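Search this site Enter keywords Go

Husen Street swap shop is moving, and I'm pretty happy about it

I finally got the word I've been bugging everybody for. The Husen Street swap shop is moving into the old Peeters shoe store on the corner, and the doors open in August! If you've ever tried to squeeze past the coat rack in the current place with a stroller (I have, twice, and I still owe somebody a lamp), you know why this is big news around here.

The new space is 2762 square feet. The old one is 884, and a good chunk of that is a hallway. Hye-jin Min, who has run the shop since it was a couple of card tables in the Stotis parking lot, gave me the tour last week and she was practically skipping. She wants a kids' corner up front, housewares along the long wall, and a real fitting room with a door that shuts.
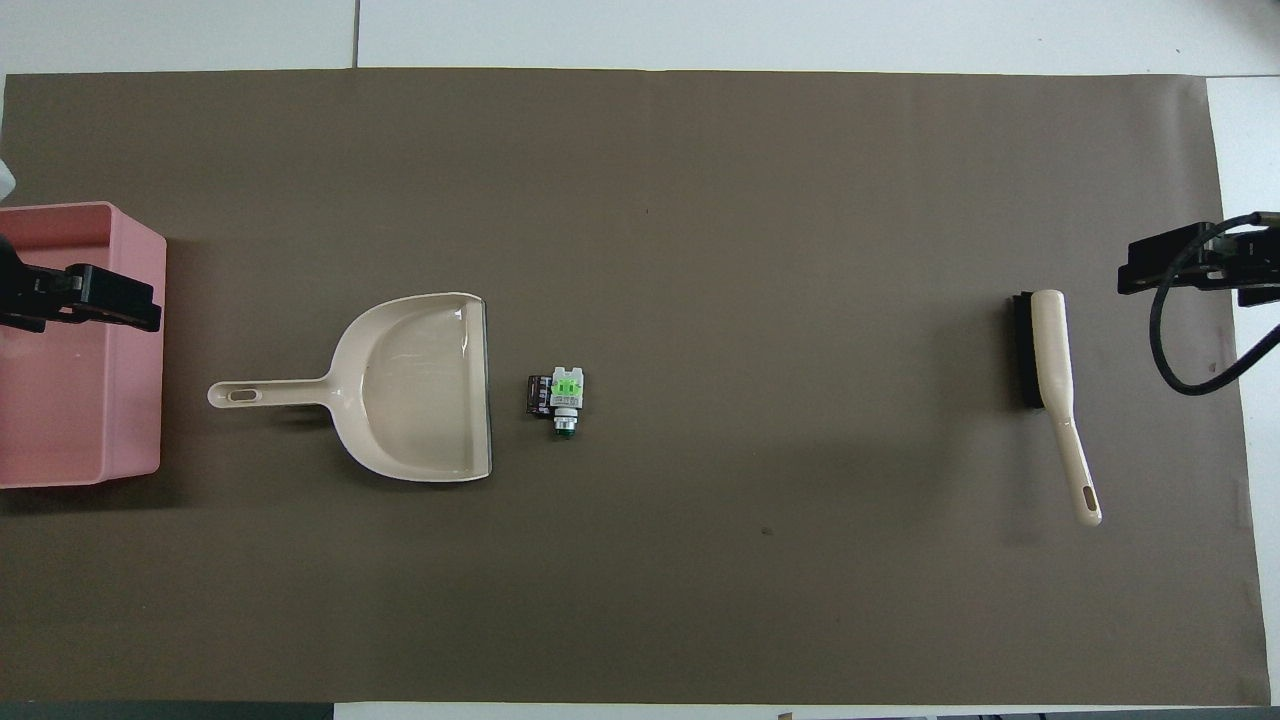

The rules stay the same, so don't panic. You bring in clean stuff that works, you get a ticket for each item, and you trade your tickets for whatever you like. Still no mattresses, still no car seats, and please, no more encyclopedias. Hye-jin says she has three full sets in the back right now and would love to talk to anyone who wants one.

What does change is the drop-off. At the old place you had to carry everything up the front steps, which was no fun with a box of dishes. Peeters has a loading door on the Drarkov Avenue side, and you'll be able to pull right up to it. There are 35 parking spots in the lot behind the building too, shared with the dentist and the tax office, so mornings will probably be easier than late afternoons.

The rent is going up, of course. The shop took in $777 from the spring bake sale, and that money is going straight into shelves. Hye-jin told me she'd take used ones in a heartbeat, so if you've got sturdy shelving sitting in a garage, call her first and tell her how tall it is. The ceiling drops pretty low near the back and she has already had to turn down one gorgeous bookcase. 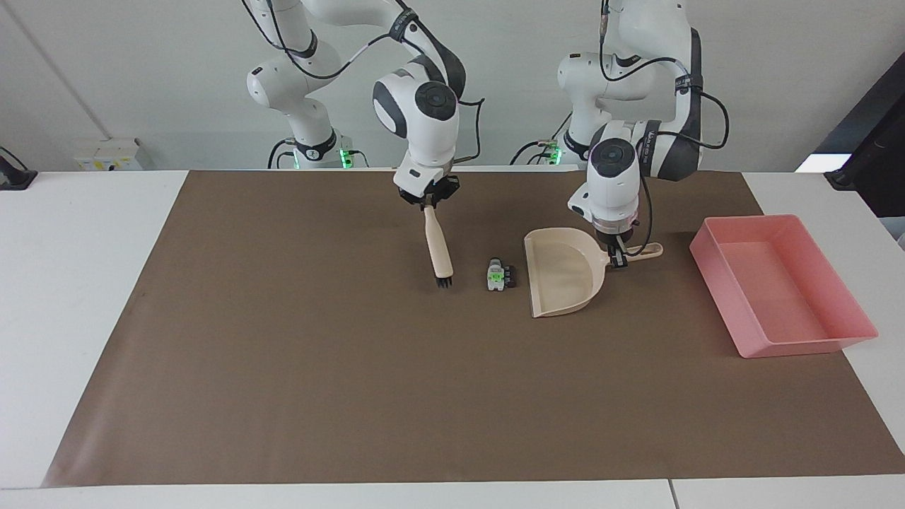 Page last changed: 04/07/2025

I asked about the piano, because I knew you all would. It's staying behind. The movers wanted too much to get it down the steps, and the yoga studio upstairs said they'd be glad to have it. I'm a little sad about that (my son learned half of one song on it), but it does free up space for the winter coats.

The old location keeps its regular hours until the last week before the move, and then it closes while everything gets hauled over. Tickets you already have will still be good at the new place, even the faded green ones from the first year. I've got eleven of those in a kitchen drawer and my eye on a waffle iron.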